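Wernville Neighbors List
Home | Threads | Search | Log in

Subject: Re: Re: Gourlay Street laundromat
Wednesday, March 12, 2025

> They've put in the new card system and I lost $2 to it before
> the washer even started. Does the old coin changer still work?
> Also, is anyone getting their whites clean in those front
> loaders? Mine come out the color of dishwater.

The coin changer works in the sense that it takes bills. I fed it a five on Sunday and got back a thoughtful hum.

For the card, load it at the machine by the door and wait for the second beep. The first beep means nothing. If you walk off after the first one, your money goes to live with Daloron, the company that runs the system, and their phone line is open for what I'd guess is one lunch hour a week. I did get a refund once. It took 18 days and came as credit on the card I had thrown out.

As for whites, skip the "Eco Bright" setting, a long rinse with a nice name. Use hot, half the soap you think you need, and don't stuff the drum. I went back to plain washing soda last month after years of paying for Cloneo tablets, and my heavy cotton stuff has come around. The towels are still sulking.

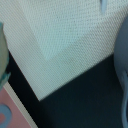
White cloth, laid flat.

If you have a big load, the two dryers at the back run hotter than the rest. The one marked OUT OF ORDER has been fine since fall, but please leave the sign up. I've come to depend on it.

Does anyone know if they're keeping the Tuesday discount?

3 replies | 11 views | Share (0)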